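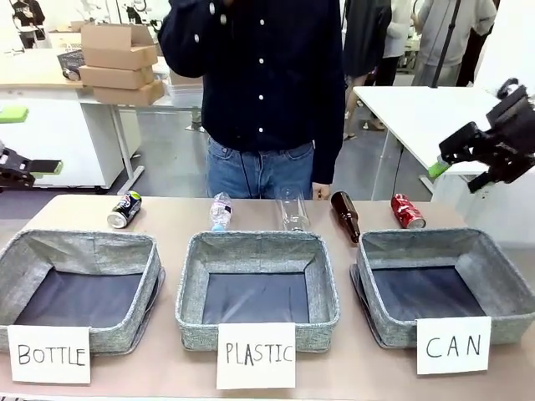
# Re: [Dagdag] Which coat for a first real winter?

From: Miloslav Zelenák
To: the Dagdag list

Good evening to all,

I have read the question twice and I will try to answer it in order. I am sorry if it becomes long. I worked in the coat department of a shop in Horkbridge before I moved to Brorkodley, and coats are the one part of clothing where I have strong opinions. For shoes please ask someone else.

> I am moving north in November and I have never owned a proper winter
> coat. Everything I have is a jacket that stops at the waist. I walk to
> work and I need to look decent when I get there, so I was thinking of
> wool and not the big puffy kind. The prices confuse me completely. I
> tried a Skollar coat that felt lovely but it was very light, and another
> one with no name that weighed as much as a dog. Is heavier always warmer?
> Also, should I buy a size up so that sweaters fit under it? And is camel
> a stupid color if you take the bus? I like camel.
>
> Thank you in advance, I have been reading this list quietly for a long
> time and this is my first message.

Welcome, and please don't stay quiet.

**Is heavier always warmer?**

No. Weight tells you there is a lot of cloth, but it does not tell you how the cloth was made. A thick coat with a loose weave will let the wind pass through it, and then you carry the weight and are still cold. Hold one layer of the coat up toward a lamp in the shop. If you see many little points of light through it, the weave is open. Do this at the back panel, where there is often only a thin lining, or lift the lining at the hem if it hangs free.

Then take a fold of the cloth in your hand, press it hard, and let go. Good wool comes back. Cloth with much polyester often keeps a crease for a while, or it feels a little slippery when you press it. This is not a scientific test, and I have been wrong with it, but it is useful when the label is hard to find.

About the label: look for wool as the first word and as the large part. A small part of nylon does not worry me. It makes the cloth stronger at the cuffs and pockets, where wool alone becomes thin. When polyester comes first and wool comes second, I would put the coat back, unless it is very cheap and you only need it for one season. The word "wool blend" on the front tag means nothing until you have read the inside one.

I do not know the Skollar coat you tried, so I can't judge it. Those I have touched were soft and well cut, with a light cloth. A light coat can be a good coat for autumn and for people who go from a car to a door. For walking to work in the cold I would want more.

**Length**

You didn't ask about this, but I think it matters more than weight. Your jackets stop at the waist, so you have perhaps never felt what a longer coat does. The thighs become cold very fast when you walk against the wind, and no sweater helps there. Choose a coat which reaches the knee or goes a little below it. If you are short, the coats for the regular height may reach the calf, and this is fine too, only check that you can climb the steps of a bus without standing on the hem. Please really do it in the shop. Lift your knee as high as a bus step. People will look at you, but only for a moment.

Look also at the back opening (I believe it is called the vent). In a new coat it is often closed with a cross of white thread. This thread must be removed before you wear it! I see it left in on the street each winter, and the coat then pulls in an ugly way across the back.

**A size up or not?**

My advice is to stay with your own size and bring the sweater with you. Wear the thickest one you own when you try the coat. A coat which is too big has wide sleeves and a wide neck, and the cold air comes in from both places. The shoulder line also falls down the arm, and this is what makes a nice coat look borrowed.

When you have it on with the sweater, please check these:

- Button it fully and cross your arms in front. It should be tight across the back but not painful.
- Reach up as if you hold the bar in the bus. The sleeve will ride up, this is normal, but the whole coat should not climb to your ears.
- Sit down with it buttoned.
- Put your hands in the pockets. Some pockets are too high or too shallow, and some are not pockets at all.
- Turn the collar up. It should meet in front, or almost meet, and stay up without your hand.

If your own size fails with the sweater, then yes, go up. Also, sizes differ so much between makers that I wouldn't be loyal to a number. My wife has three coats in three different sizes and they all fit her.

**Lining and buttons**

A slippery lining is good, the sleeves go on easily over wool. What I look at is the armhole inside. If the lining is already pulling there, it will tear in the first winter. Pull the sleeve lining gently down at the wrist, too. There should be a small fold of extra material. Without it the lining is too short and it will drag the cuff inward.

Buttons are the cheapest thing to change and they make the biggest difference. I bought a gray coat at the market in Horkbridge with terrible shiny buttons, and after I changed the four front ones, a colleague asked me if it was new and expensive. Choose buttons which are the same diameter as the old ones, or the holes will be wrong. Ask the tailor to sew them with a little "neck" of thread, so that the thick cloth has room to lie under the button. If the shop gives you a spare one, put it in a place where you will remember it. I sew mine to the side seam inside.
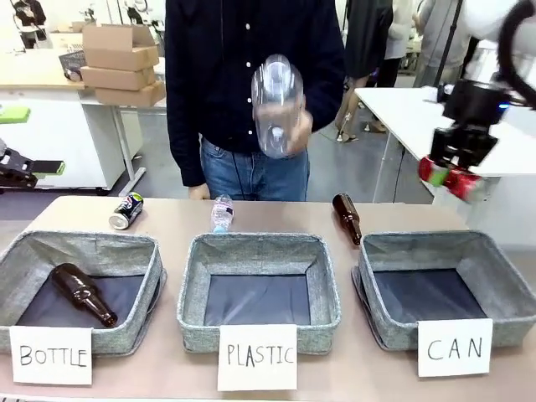

*A clear plastic bottle in the left hand, and the labels BOTTLE, PLASTIC and CAN.*

**Camel and the bus**

It is not a stupid color. I understand the worry, but camel is kinder than people think. Dust and dry mud don't show so much on it, and you can brush them away in the evening. On black you will see every hair and every bit of lint. What camel does not forgive is oil, makeup on the collar, and the blue color from new jeans. So wear a scarf between your face and the collar, and be careful with dark jeans in the first weeks, especially where the coat rubs at the hip. The same for a dark leather bag that is new. I would carry it in the hand for a while.

If you want something between, there is a darker camel which shops call tobacco or caramel. It goes well with navy and with gray, and it looks good with white sneakers if your office permits them. Hold it near your face by the window, not under the yellow lamps. A color which makes you look tired in the mirror will make you look tired until spring.

**The price**

I won't write prices, because they were different in Horkbridge and they are different again here in Brorkodley. But this is how I would divide the money. Pay for the cloth first, then for the cut of the shoulder, and nothing for the name. A tailor can shorten sleeves and move buttons without much cost. A tailor can't easily change the shoulders, and will charge you almost a second coat if they try. So a coat with perfect shoulders and long sleeves is a good purchase, and the opposite is a bad one.

Secondhand is very good for wool. My best coat is secondhand. Look under the arms, look inside the pockets, and look at the elbows toward the light. Small holes from moths are usually on the back of the collar or under the lapel, where the previous person didn't brush. Two small holes can be repaired so that they are difficult to find. If there are many, leave it in the store, and don't bring it near your sweaters.

**After you buy it**

Brush it when you come home, from the top to the bottom, with a real clothes brush. The sticky roller takes the hair but leaves the dust. Hang it on a wide hanger, with some air on both sides. If it gets wet, let it dry slowly in the room and never on the radiator. I dry clean mine one time, at the end of winter, before I put it away. More often is hard on the cloth and on the wallet.

If you can, don't wear it every day. Wool likes to rest. I know that with one coat this is not a realistic advice, but maybe one of your waist jackets with a thick sweater can take the mild days.

One question back to you: will you wear a backpack? I ask because the straps make the wool bald at the shoulders, and it happens faster than one expects. With a backpack every day I would look for a harder and flatter cloth, and I would forget the very soft ones, even if they are beautiful in the shop.

The others on the list may disagree with me about the size, I remember that we had this discussion before and it was lively. I would like to hear also from anybody who has a good tailor near Brorkodley, mine has retired and I have three pairs of pants waiting.

With kind regards,

Miloslav Zelenák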